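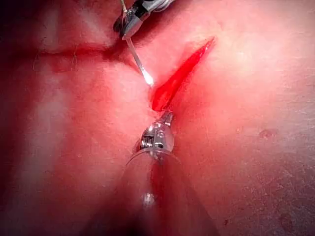 Teleoperated demos for a suturing task: how do you keep two operators from teaching two different things?

Asked in Data Collection and Teleop, 3 answers

Hi everyone, and thanks in advance for reading, because I know I tend to go on. I'm part of a small group at Evthorpe and we've been recording demonstrations by remote control for work along a cut in soft tissue. One instrument comes in from above, the other from below, and the part we care about is where the two tips meet at the end of the incision. We drive both arms from a Trirnus console and record the wrist camera, the joint positions and the pedal presses.

So far we have 647 episodes from two operators, and here's my trouble. One of us likes to settle the lower tip first and then bring the upper one across at a shallow angle. The other brings both in more or less together and fusses with them once they're close (she's faster than me, I'll admit it!). Both ways look fine to the surgeon who advises us. But the policy we trained on everything hesitates a few millimeters short, with both arms sort of waiting on each other, like two people at a doorway. Trained on only my episodes it behaves much better, but then it's lost whenever the tissue sits a little differently.

Do I throw half of the data away? Do I keep collecting until I get to 3000 and hope it sorts itself out? Would showing it by hand, with the arms in free-drive, be better than the console for the last little bit? I'd hate to start over, but I will if I have to.

Answer 1 (accepted)

Oh, I feel for you, we had this exact doorway problem on the Rankin rig and it cost us most of a November. Please don't throw anything away yet! You have two good strategies mixed together, and if your policy is a plain regression one it's averaging them, and the average of "you go first" and "we go together" is two arms hovering.

What I'd do first is cheap. Go through the episodes and tag each one by which tip arrives first. You can get most of this from the joint positions without watching a single video. Then feed the tag in as an extra input and pick one at run time. If that clears up the hesitation, you know what you were dealing with, and you've kept all the variety in tissue position that you're missing when you train on your own episodes alone.

For new recordings, sit down together and agree on an order, and write it on a card by the console. Ours said lower tip touches, pause, upper tip comes in. The pause matters more than you'd think, but keep it short, or the policy learns to sit there. We trimmed ours in processing to 15 time steps and that was plenty.

And do record some starts from bad places. Park the upper tip too far over, or come in too steep, and then begin recording and fix it. We added 78 of those and they did more for us than the few hundred tidy ones before them. I was a bit sore about that, having been so proud of my tidy ones.

Answer 2

I'd stay on the console for the last bit, myself. We tried guiding by hand on our Tilley setup and there were two headaches. Your hands and sleeves get into the wrist view, so the policy sees things it'll never see again when it runs alone, and the force readings have your own push mixed in with the contact. Free-drive was lovely for teaching the big approach moves, where none of that matters so much. For two tips nearly touching I could never hold both arms steady anyway, and I have pretty steady hands (I used to paint miniatures).

Do check your motion scaling too. If the two of you have it set differently, that alone can make your episodes look like they came from two different robots. Ours was saved per login and it took us ages to notice.

Answer 3

more data fixed it for me, but I was only doing pick and place so maybe not the same

Comment from the asker

Thank you all so much. I just looked and yes, our scaling is different, hers is quite a bit higher than mine, oh dear. Tagging the episodes by which tip gets there first tonight, and we're making the card in the morning. Will come back and report once we've retrained.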